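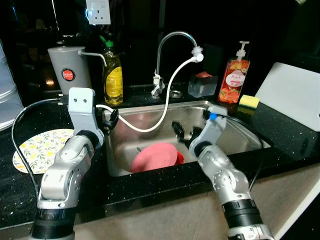 Jhonatan Ayala has done the dishes in three restaurants, a hospital kitchen and, for most of one winter, a cruise terminal. So when Liluvov opened its doors on Friday, October 21, 2022, and promised visitors a pair of robot arms at a kitchen sink, I wanted his opinion more than I wanted the brochure.

He stood at the rope for a long time with his arms crossed.

"It's slow," he said. "I know, everybody says that. But it's really slow. My boss would have sent it home."

Lizeth Quispe, who runs the household project at Liluvov, had come over by then and did not argue. She has been working on the sink since July. Before that her group spent a year on folding towels, under the name Kelus, and she talks about that year the way people talk about a bad apartment.

"Towels we could explain to investors," she said. "With the sink I have to explain why it's hard. A bowl is curved, it's shiny, it sits on top of something else. You know how to pick it up because you've done it your whole life."

I asked her what the arms could do today that they could not do in July. She took a moment.

"Plates," she said. "Plates are a lot better."

How much better? The handout gave a figure of 2,904 attempts, which sounds like a great many until you ask how they came out. Quispe would not give me a success rate. She said the number changes with the dish and the lighting, and that any single percentage would mislead people. That may be so. It is also what I would say if the percentage were poor.

Ayala had a different question. He wanted to know who decides when a plate is clean.

"Right now, a person," Quispe said. "We are working on the handling. Getting hold of the thing, turning it, letting go of it where you meant to."

"So it doesn't wash dishes," Ayala said.

"It handles dishes."

"OK," he said, and looked at me.
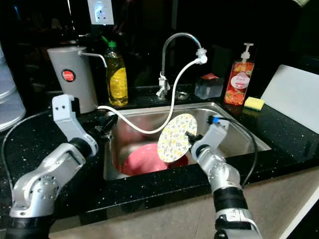 A flowered plate in the right gripper during the open day at Liluvov.

To be fair to the people who built it, I would not have trusted either arm with a plate of mine a few years ago. The counter had ordinary things on it, dish soap and a sponge and a cutting board, and I liked that better than the bare white tables you get at trade shows. Quispe said the clutter is the point. A home has stuff in it, and she thinks a machine that needs a tidy counter is useless to anyone with children.

But a sink is still one sink. I asked whether the arms had ever worked in a kitchen other than this one. They will, she said, next year, in a trial called Cuervo that is supposed to put them in 38 homes. Liluvov has a partner for it, Grerkow, which rents out furnished apartments and would like to stop paying people to clean them between guests. She did not put it that way. I am putting it that way.

I asked about the price. There isn't one. A man at the next table had told me $400 a month, and Quispe laughed and said she would love to know where he heard it.

Ayala and I got coffee afterward. Around 500 people had signed up for the day and most of them seemed to be in the line ahead of us. I asked if he was worried.

"About that? No," he said. "In a restaurant you've already got a machine for the plates. What they need me for is the pots, and the floor, and when the drain backs up on a Saturday." He stirred his coffee. "I liked her, though. She didn't pretend."

I liked her too. I would still like to see the percentage, and I have written to Liluvov twice to ask for it.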